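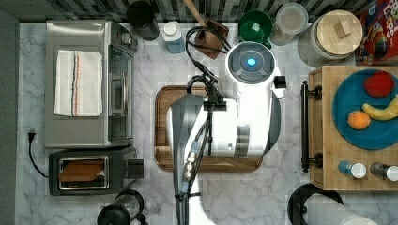

**Wilmer Chambi** replied:

The cable dress should be corrected before anyone touches the finger calibration. On the kitchen cell at Sodthorpe the cables loop over the top of the arm and then come down the side to the bracket. If the loop is tight when the wrist turns, the load goes into the wrist and the tool point will drift no matter how carefully it was taught. I recommend that the procedure in the first post be amended so that cable inspection is Step 1 and tool point calibration is Step 4.

---

**sodthorpe_cells** (original poster)

Thank you. For members who joined the thread after it was split from the general maintenance section, the original request is repeated below.

> The unit requests comment on the draft maintenance procedure for the countertop cell, revision of 05/09/2019. The cell uses one arm with a Stollo two-finger gripper and the Trình controller. The recurring fault is a contact alarm on approach to the cutting board. The alarm clears on reset and returns within the same shift. The draft procedure is as follows.
>
> 1. Calibrate the tool point against the reference pin.
> 2. Check finger alignment with the gripper open and closed.
> 3. Re-teach the approach height over the board.
> 4. Inspect cables and connector bracket.
> 5. Run 20 approach cycles at reduced speed and record any alarm.

The unit has no objection in principle to moving the cable inspection forward. We would ask for a stated pass or fail limit. "Tight" is open to interpretation and the procedure is used by staff on three shifts.

---

**Wilmer Chambi**

A limit can be given. With the arm at the board approach position, lift the loop by hand at its highest point. It should move freely by 37 mm without pulling at the bracket. Anything less is a fail and the clamp is to be released and reset. Then turn the wrist joint slowly through its full working range and watch the bracket, not the loop. If the bracket moves at all, the clamp is in the wrong place.

---

**Loan Mạc**

I must disagree with part of this. I maintain two cells of the same type and I have seen the contact alarm with perfectly good cable slack. In both cases the cause was the board. A wooden board moves with humidity and with washing. A board which has cupped by a small amount will meet the fingertip early at the center and late at the rim. The controller reports this as a contact fault, and the operator concludes that the arm is at fault.

The draft does not mention the board anywhere except as a target. I request the addition of the following to Step 3:

- Place a straightedge across the board in both directions.
- Confirm that the board is seated and does not rock.
- Re-teach the height only after the board has been accepted.

---

**r.benchwork**

The point about the board is fair, but it will not explain why the alarm clears on reset. A cupped board is still cupped after the reset. I would look at the approach height itself. What value is in use at present?

---

**sodthorpe_cells**

The taught height is 19 mm above the board surface. It was set at commissioning and has not been altered. The height was taught at the board center.

---

**r.benchwork**

Then the board would have to be in a very poor state to cause contact at the approach point, and I would expect someone to have noticed. I support Mr. Chambi on the order of steps.

---

**Loan Mạc**

The height is measured from the tool point. If the tool point is defined between the fingertips, and one fingertip reaches lower than the other, the clearance under that finger is less than 19 mm. It is not sufficient to quote the taught value. The straightedge check takes very little time and I do not see the ground for leaving it out.

---

**sodthorpe_cells**

The unit accepts the straightedge check. It will be included as Step 3a.

On the matter of the fingers, the view with the gripper open above the board is attached. The left finger reaches lower than the right from this side. We have not yet established whether this is the fingers, the angle of the wrist, or only the direction from which it is viewed. 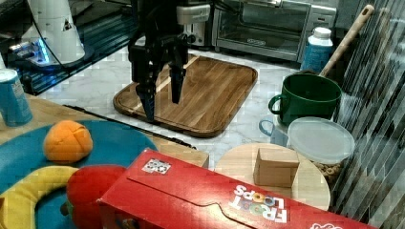 **How often should the finger screws be re-torqued?**

Every 72 operating hours, and again after any collision that stops the arm.

---

**r.benchwork**

Is that interval from the Stollo manual? The copy held here gives no interval and says only that the screws are to be checked "at regular maintenance."

---

**Wilmer Chambi**

It is our own interval. We arrived at it from the service log and would not claim it for every site. A cell which runs heavier objects may need a shorter one. The screws should be cleaned of old thread compound before they go back in. Old compound under the head gives a false reading on the torque driver, and the finger then works loose in a matter of days.

As to the two finger heights, the test is simple. Bring the wrist to vertical using the joint readout and not by eye. Close the gripper on the flat gauge. If the tips meet level, the fingers are good and the fault is in the taught wrist angle. If they do not meet level, remove both fingers, clean the seats, refit, and repeat. Only then consider replacement.

---

**Loan Mạc**

I agree with this test. I would add that the fingers should be marked left and right before removal. They look the same and they do not wear the same. A pair refitted the wrong way round will pass the gauge when closed and fail when open, and a full afternoon can be lost in finding it.

---

**odley_stores**

A note on parts. Odley supplies the replacement connector bracket and the clamp inserts. The earlier insert was hard plastic and was known to creep. If the cell still has the earlier insert, it should be exchanged whatever the result of the slack test. The newer type has a ribbed inner face. Orders placed in September will be filled from the current stock.

---

**sodthorpe_cells**

The insert was inspected this morning and is of the earlier type. A replacement has been requested.

The wrist readout at the taught approach position was also taken. The wrist was not vertical. The gripper was then closed on the flat gauge with the wrist set vertical, and the tips met level. The fingers have therefore been left in place, and the approach position will be re-taught once the new insert is fitted.

The revised order of work is proposed as follows.

1. Inspect cables, clamp insert and connector bracket. Slack at the loop to be 37 mm or more.
2. Set the wrist vertical by readout. Check finger alignment on the flat gauge, open and closed. Mark the fingers before any removal.
3. Re-torque the finger screws if the interval has been reached.
 - 3a. Check the board with the straightedge and confirm that it is seated.
4. Calibrate the tool point against the reference pin.
5. Re-teach the approach position over the board.
6. Run 20 approach cycles at reduced speed and record any alarm.

---

**Loan Mạc**

The board check has been placed under the finger screws, where it does not belong. Please give it its own number. Staff will skip a sub-step when the parent step does not apply to them that day.

---

**Wilmer Chambi**

Supported. I would further ask that Step 6 be run once with the gripper open and once with it closed. The alarm was reported on approach, and the approach is made open, but a closed run will show whether the cable is still pulling.

---

**sodthorpe_cells**

Both changes are accepted. The board check becomes Step 4 and the later steps move down by one. The Trình backup is to be saved before the tool point is altered, and a line to that effect will go at the head of the sheet.

---

**r.benchwork**

Please post the alarm record from the first week under the new sheet. I remain of the view that the wrist angle alone will account for it.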